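책상 위 물건 줄이기: 발표 메모
발표자: 나우엘 우루티아
Predirden 생활 모임, 2021년 8월 10일

1. 인사 (2분)
안녕하세요, 나우엘입니다. 한국어가 아직 부족하니 천천히 말하겠습니다. 어려운 단어가 나오면 손을 들어 주십시오.
오늘 주제는 작은 상자와 책상입니다. 큰 옷장 정리는 시바타 사야카 씨가 다음 시간에 말씀하실 것입니다.

2. 제 책상 이야기
Annan에서 살 때 제 책상에는 편지, 열쇠, 약, 동전이 항상 같이 있었습니다. 아침마다 열쇠를 찾느라고 버스를 두 번 놓쳤습니다.
(여기서 잠깐 쉬고, 같은 경험이 있는지 물어보기)

3. 먼저 모두 내려놓기
책상의 물건을 전부 바닥에 내립니다. 닦습니다. 그다음에 매일 쓰는 것만 다시 올립니다. 저는 아홉 개를 올렸습니다. 처음에는 많이 불안했지만 이틀 후에 익숙해졌습니다.
주의: "버리세요"라고 말하지 않기. 지난번 Hestville 발표에서 어떤 분이 기분이 상하셨습니다.

4. 상자는 하나만
뚜껑이 없는 상자를 권합니다. 뚜껑이 있으면 그 위에 또 물건을 놓게 됩니다. 모서리가 둥근 것은 닦기가 편합니다. 색은 책상과 비슷하게 밝은 것이 제 취향입니다.
(화면: 밝은색 나무 책상과 크림색 상자. 조금 기다리기)

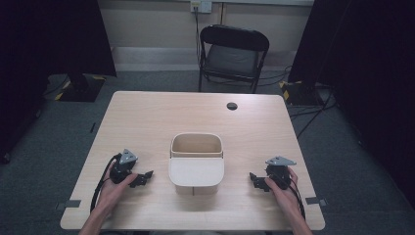

5. 함께 해 보기 (10분)
종이에 자기 책상을 그리고, 상자를 놓을 자리를 표시합니다. 왼손잡이인 분은 왼쪽도 생각해 보시라고 말하기.
시간이 모자라면 그림은 생략하고 옆 사람과 이야기만 합니다.

6. 질문
상자 크기 질문이 나오면: 두 손으로 쉽게 들 수 있는 정도.
끝나고 의자를 접어서 벽 쪽에 놓아 달라고 부탁드리기.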